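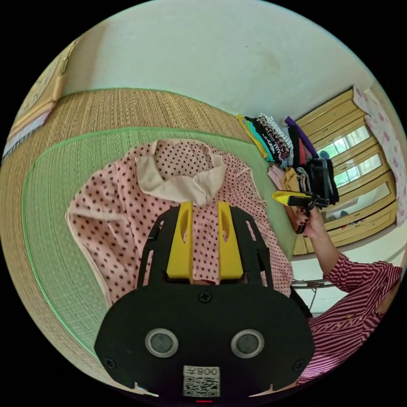
Pink blouse with dark polka dots, laid flat on the floor.

July, 3 p.m. — index for the Nägeli volume

I worked again on the headwords for the reader on philosophy and religion. Page proofs of chapter 3 came back from Odette in the morning. She has moved all the long quotations into smaller type, so the page numbers after 40 are shifted and my entries there are wrong by one page, sometimes by two.

Done today:

- "soul" and "spirit" are separate entries now, with a cross-reference in both directions
- "wager" goes under Pascal and also stands alone
- "doubt, methodical" checked against the text, 18 places, all of them correct
- "grace" not finished, I stopped at the letter from Port-Royal

Urs asks if we keep the old spelling in the titles of the French editions. I would keep it in the bibliography and make it modern in the index. Rupert does not agree — he wants the same form everywhere. We must decide before the file goes to Fornari, they charge for every change after that.

The macro for sorting still puts Þ after Z. For the translator's name in the preface (Þórarinn Oddsson) I corrected it by hand, but it comes back each time I run the sort. Andri knows the settings, ask him.

The essay on India has no subheadings at all. I read it twice and wrote my own list in pencil, it is inside the blue folder.

Tomorrow: finish "grace", then "habit" and "heart".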